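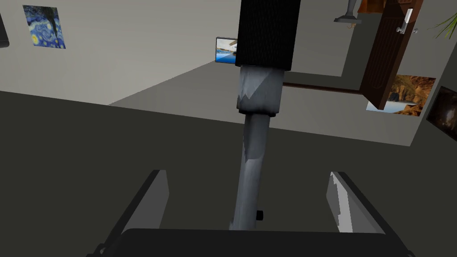
시뮬레이션 환경의 그리퍼 시점 화면. 벌어진 두 손가락 사이로 원통형 물체가 보인다. (자료 제공: Odus)

[연구자 인터뷰] Odus 조작지능연구실 안셀무 삼파이우(Anselmo Sampaio) 책임연구원
"파지 계획의 품질은 실패를 기록하는 방식에서 결정됩니다"

Odus 조작지능연구실은 지난 10월 로봇 파지 계획 소프트웨어 Pedico의 새 판을 연구소 내부와 협력 기관에 배포하였다. Pedico는 그리퍼에 부착된 시점의 영상을 입력으로 받아 물체의 자세를 추정하고, 접근 경로와 손가락의 개폐 시점을 산출하는 계획기이다. 이번 판에서는 인식 모듈과 계획 모듈 사이의 연결 구조가 전면 개편되었다. 본지는 개발을 총괄한 안셀무 삼파이우 책임연구원을 만나 개편의 배경과 향후 과제에 대하여 들었다.

삼파이우 책임연구원은 먼저 기존 구조의 한계를 설명하였다. 종전의 Pedico에서는 인식 모듈이 물체의 자세를 하나의 확정값으로 전달하였고, 계획 모듈은 그 값을 의심 없이 받아들였다. 그는 "자세 추정이 조금만 어긋나도 계획기는 그 사실을 알 방법이 없었다"며 "경로 자체는 수학적으로 완벽한데 손가락이 엉뚱한 곳에서 닫히는 일이 반복되었다"고 말하였다.

새 판에서는 인식 모듈이 자세의 후보와 각 후보의 신뢰도를 함께 넘긴다. 계획 모듈은 후보 전체를 대상으로 접근 경로를 평가하고, 신뢰도가 기준에 미치지 못하면 손가락을 닫기 전에 시점을 옮겨 다시 관측한다. 연구실에서는 이 절차를 '재관측 단계'라고 부른다. 재관측은 한 번의 시도에서 최대 7회까지 허용되며, 그 이후에는 시도를 중단하고 기록을 남기도록 되어 있다.

재관측 횟수에 상한을 둔 이유를 묻자 그는 계산 시간의 문제를 들었다. "초기 시험판에는 상한이 없었습니다. 계획기가 지나치게 신중해져서 물체 주위를 맴돌기만 하고 끝내 잡지 않는 경우가 있었습니다. 연구원들은 그것을 '산책'이라고 불렀습니다. 지금도 로그 분류 항목에 그 이름이 남아 있습니다."

시험은 전량 시뮬레이션에서 먼저 수행된다. 연구실이 사용하는 환경은 자체 개발한 장면 생성 도구 Iltent로 구성된다. Iltent는 벽과 문, 가구, 그림과 같은 실내 요소를 배치하고, 여기에 조작 대상 물체를 놓아 하나의 과제를 만든다. 한 차례의 정규 시험은 100개의 과제로 이루어지며, 각 과제에는 60초의 제한 시간이 적용된다.

배경에 그림이나 가구를 두는 것이 파지 성능과 무슨 관계가 있느냐는 질문에 삼파이우 책임연구원은 인식 모듈의 관점에서 답하였다. "비어 있는 회색 공간에서만 학습한 모델은 물체의 윤곽을 지나치게 쉽게 찾습니다. 벽에 액자가 하나만 걸려도 그 모서리를 물체의 경계로 오인하는 경우가 있습니다. 액자와 문틀, 화분의 잎 같은 것들은 그런 오인을 드러내 주는 요소입니다."

물체의 형태에 관하여도 설명이 이어졌다. 길게 선 원통형 물체는 단순해 보이지만 계획기에는 까다로운 대상이라고 한다. 축을 중심으로 한 회전이 영상에서 잘 구분되지 않아 후보 자세가 여러 개로 갈라지기 때문이다. 그는 "작은 돌기 하나가 보이느냐에 따라 후보의 수가 크게 달라진다"며 "대칭을 깨는 특징이 시야에 들어오도록 시점을 옮기는 것이 재관측 단계의 주된 임무"라고 밝혔다. 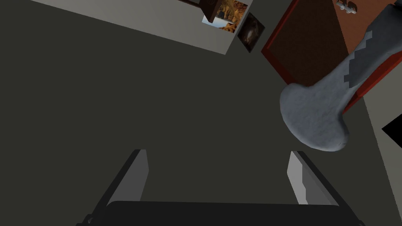 비스듬히 내려다본 시뮬레이션 화면. 그리퍼는 열려 있고 손가락 사이에는 물체가 없다. (자료 제공: Odus)

접근 시점 역시 이번 개편에서 비중 있게 다루어진 주제이다. 위에서 내려다보는 시점에서는 바닥면이 화면의 대부분을 차지하고, 그만큼 거리를 가늠할 단서가 줄어든다. 무늬가 없는 어두운 바닥에서는 이 문제가 더욱 두드러진다. 연구실은 이에 대응하여 그리퍼 손가락의 화면상 위치를 거리 추정의 기준으로 활용하는 보정 절차를 추가하였다. 손가락의 치수와 카메라에 대한 상대 위치는 미리 알려져 있으므로, 화면에 항상 나타나는 손가락을 일종의 자로 삼을 수 있다는 것이 그의 설명이다.

다만 이 보정이 모든 경우에 유효한 것은 아니다. 물체가 손가락 뒤로 가려지면 기준과 대상이 겹쳐 추정이 불안정해진다. "가려짐은 아직 충분히 해결하지 못하였습니다. 현재는 가려진 면적이 일정 수준을 넘으면 보정을 끄고 이전 관측값을 유지합니다. 임시 조치라는 점은 문서에도 명시해 두었습니다."

성과를 수치로 제시해 달라는 요청에 대하여 그는 신중한 태도를 보였다. 개편 직전의 정규 시험에서 Pedico는 100개 과제 가운데 58개를 제한 시간 안에 완료하였다. 새 판의 결과는 협력 기관의 교차 시험이 끝난 뒤에 공개할 예정이다. 그는 "같은 연구실이 만든 환경에서 같은 연구실의 계획기를 평가한 수치에는 한계가 있다"며 외부 검증을 먼저 거치겠다는 방침을 재확인하였다.

교차 시험은 Rashidi가 맡는다. Rashidi는 Odus와 별도의 물리 엔진 설정을 사용하고 있어, 접촉 계산의 차이가 결과에 미치는 영향을 함께 살필 수 있다. 양측은 시험 기록의 형식을 통일하는 작업을 먼저 마쳤으며, 실패한 시도의 영상과 후보 자세, 계획 모듈의 판단 근거를 하나의 묶음으로 저장하기로 합의하였다.

삼파이우 책임연구원은 이 기록 형식을 이번 개편에서 가장 의미 있는 결과로 꼽았다. "과거에는 실패하면 실패라는 표시만 남았습니다. 인식이 틀렸는지, 계획이 틀렸는지, 제어가 경로를 따라가지 못했는지를 나중에 구분할 수 없었습니다. 원인을 모르는 실패가 쌓이면 담당자마다 다른 모듈을 의심하게 됩니다. 회의가 길어지는 것은 당연한 일이었습니다."

현재는 모든 실패가 인식, 계획, 제어의 세 항목 중 하나로 먼저 분류되고, 분류가 어려운 경우에는 담당자 두 명이 각각 기록을 검토한다. 의견이 갈린 사례는 별도로 모아 다음 판의 시험 과제에 포함한다. 연구실은 이를 위하여 기록을 시간 순서대로 재생하면서 각 시점의 후보 자세를 영상 위에 겹쳐 보여 주는 열람 도구를 마련하였다.

제어 모듈은 이번 개편의 대상에서 제외되었다. 인식과 계획의 연결 구조를 바꾸면서 제어까지 손대면 변화의 원인을 가려내기 어렵다는 판단에서이다. 그는 제어 주기와 손가락의 폐합 속도를 종전 값으로 고정하였으며, 다음 판에서 접촉 감지에 따라 속도를 조절하는 기능을 검토하고 있다고 밝혔다.

실제 로봇으로의 이전 계획에 대하여는 단계적 접근을 강조하였다. 시뮬레이션의 조명은 대체로 균일하고 표면의 반사도 단순하다. 실제 환경에서는 그림자와 반사가 자세 후보의 분포를 크게 바꿀 수 있다. 연구실은 Iltent에 조명 조건을 변화시키는 기능을 우선 추가하고, 그 조건에서 재관측 횟수가 어떻게 달라지는지를 확인한 다음 실물 시험의 범위를 정할 계획이다.

협력을 희망하는 기관에 대한 안내도 있었다. Pedico의 계획 모듈은 인식 모듈과 분리하여 사용할 수 있으며, 자체 인식 기술을 보유한 기관은 후보 자세와 신뢰도를 정해진 형식으로 전달하기만 하면 된다. 삼파이우 책임연구원은 "신뢰도를 어떤 방식으로 계산하였는지를 반드시 함께 알려 주시기 바란다"고 당부하였다. 기관마다 신뢰도의 의미가 달라 같은 값이라도 계획기의 판단이 달라질 수 있다는 것이다.

형식 명세서와 시험 과제 목록은 Odus 조작지능연구실에 서면으로 신청하면 받아 볼 수 있다.

정리: Odus 소식지 편집실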